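Nellosen office supply swap returns in April, new drop-off hours

2021-03-27

The Nellosen swap is back on for April after a year off. Same idea as before, bring what you dont use, take what you need. No money changes hands.

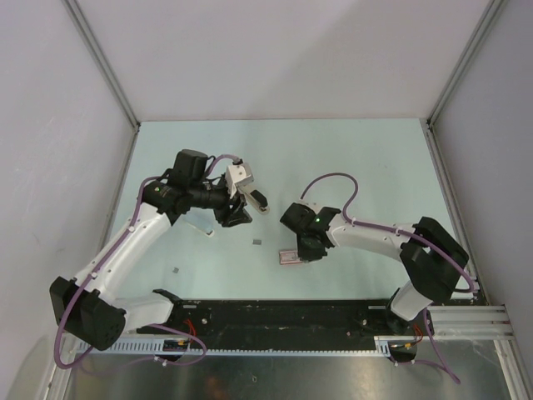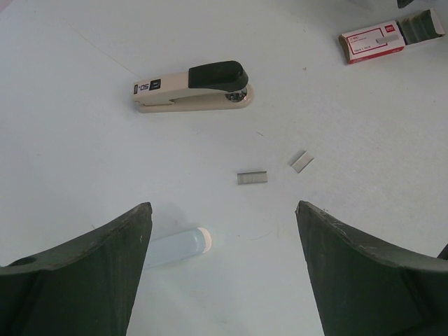

LOCAL NEWS

Drop-off opens the first week of April at the old Bhuiyan print shop on Wuvutholm Street. Side door, not the front. Front is still locked while the new tenant sorts out the lease.

Shafiq Bandara is running it again. He says the last swap moved more than he expected, mostly binders and desk lamps, and a lot of it went to home classrooms. This year he wants paper. Printer paper, lined paper, graph paper, any size as long as the pack is closed.

"We had people driving in from Cotevia for three-ring binders," Bandara said. "I didn't know there was that kind of demand. Bring more."

What they'll take: staplers, hole punches, tape dispensers, scissors, folders, envelopes, calculators that turn on, desk trays, clipboards. Chairs are OK if they roll and the seat isn't torn. Small shelves, call first.

What they won't take: monitors, printers, ink or toner, anything with a fridge smell (his words), phone books, filing cabinets over 3 drawers. The county has a separate day for electronics and the date for that has not been set.

Limit is 6 bags or boxes per household. Businesses clearing out an office should call ahead so there's floor space. One accounting firm has already promised 200 hanging folders.

Pickup works differently this time. Last round it was first come first served and the line went past the bakery. Now you sign up for a slot, 2 families inside at a time, masks on, and you get twenty minutes. Sign-up sheet is at the library desk and by phone. Walk-ins only if a slot goes empty, so dont count on it.

Teachers go first. Emmanuel Muli, who teaches fifth grade in Nellosen, asked for an early morning just for schools and got it. Bring a school ID or a pay stub. Muli said his own supply closet is down to "colored chalk and one good pair of scissors," and he is hoping for glue sticks, which weren't on the list but will be accepted if they're sealed.

Parking is on Wuvutholm, both sides, except the hydrant. The lot behind the shop is for unloading only. Last time two cars got ticketed back there and the town did not take the tickets back.

Leftovers go to the Cotevia adult learning center at the end of the month. Anything they can't use gets recycled. No returns, so check the bottom of the box before you drop it off. Somebody left a set of house keys in a pencil tray last time and they still haven't been claimed. Bandara has them.

Help is needed for sorting, mostly afternoons. Ask at the libary desk.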